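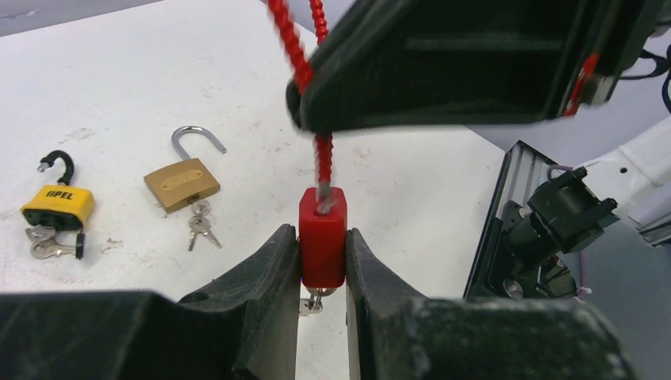 Home | Talks | Projects | Contact

August – posted by the Virkwood bench team

Print this page | E-mail this page

OK, slide one. Say hi, then get straight to the number: 139 keepers out of 171 tries. I'll own the other 32, that was mostly me driving badly!

Explain how Skoment records – both arms, every camera, start to finish. Our goal is 200 good runs before we train anything.
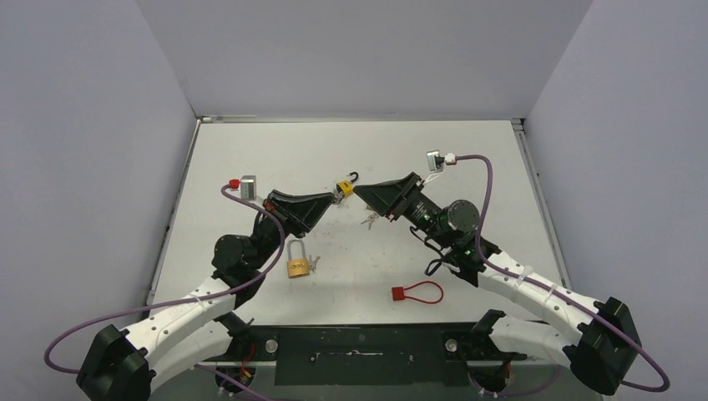
Variety is what I really want to talk about (slow down here, I always rush it). If every run starts the same way, the model just learns my habits. So we mix the locks – a yellow padlock, a brass one, a red cable lock – and I shuffle where they go between runs. Ask the room how they'd lay them out.

Then the Soler story, 12 runs lost to a full disk. Pause for groans.

Last slide, what we'd change. More drivers, shorter shifts. Take questions, mention Plastevov if there's time.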